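Simulation work moves to cluttered containers

Mei-kuen Ko and Yen-ting Fang have finished the first round of tests on Mendon, our method for training grasping policies in simulation. The earlier version did well when each object had the counter to itself. It struggled once things were piled together, so the new training set puts items inside bowls, often with one partly hiding another.

Textures for the counters, floors and bowls are now changed between runs. Mei-kuen trained the policy with 5 different random seeds, and all of them beat the old version on hidden objects.

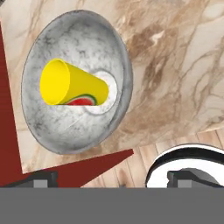

The weak spot is still deciding what to move first. The policy tends to go for whatever is easiest to see, even when the target is underneath. Yen-ting is adding a short planning step for this and plans to have results in July. Questions about the code can go to Po-yen Yang.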